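Van Beek Undberg 1011 - Reverb / Drone Pedal

In stock. Ships from Jikevdale. Second run, same circuit as the first, new knobs.

Dark, slow reverb for people who play quiet and then very loud. Guitar, synth, vocal mic thru a preamp, whatever. Dirk Timmermans built the first ones for his own band Bulance and used one on every track of the last record. Kept getting asked about it at the merch table, so now we make them.

What it does

Long reverb on the left side, drone on the right. Hold the right footswitch and it grabs the last chord and keeps it going under you till you let go. Tap it instead and the drone fades out over whatever the Fade knob says. You can run the drone by itself with the reverb off, a lot of doom people do.

Not a clean reverb. The tail gets grainy past noon on Decay and starts to fold in on itself near the top. If you want a nice bright plate for country stuff this is the wrong pedal, sorry.

Controls

Decay - short room up to very, very long
Tone - low pass on the wet signal only
Mix - fully dry to fully wet
Fade - how fast the drone dies
Grit - soft clipping after the reverb. Start low
Mode toggle - Hall / Cellar

Cellar mode rolls off everything above 2000 Hz in the tail. Sounds great under a vocal, gets muddy with a bass player in the room. Try it before the show not at it.

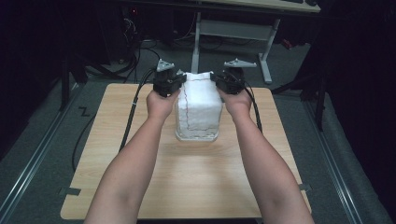 Both hands at the light wood table, black grippers.

Power

9V center negative, 300 mA. No battery option. Please use an isolated supply, it's a digital pedal and it will whine on a cheap daisy chain. We get an email a week on this. Supply not included.

Ins and outs

Mono in, stereo out. Use the left out for mono. Expression jack on the side controls Decay or Mix, switch for that is inside on the board (take off the back plate, it's the little one by the jack). Bypass is buffered so tails carry over when you kick it off.

First run vs this one

Same sound. The footswitches are soft touch now, the old ones clicked loud enough to end up in people's recordings. Knobs are bigger. Stereo out used to be a single TRS jack and now it's two regular ones, so you dont need the weird cable anymore.

What's in the box

Pedal, rubber feet (not stuck on, in case you use velcro), printed sheet with settings Dirk uses live. The sheet says Fade goes clockwise for slower. It goes clockwise for faster. Fixed on the next print.

Shipping and returns

Orders go out Tuesday and Friday. Limit 2 per customer on this run. Returns within 30 days if it still looks new, you pay postage back. Warranty is two years on parts and labor, second owners included, just send us the serial number from the back plate.

Next run is planned for December. Black enclosure only for now, bone white if we can get the powder coat right.

Page updated October 26, 2026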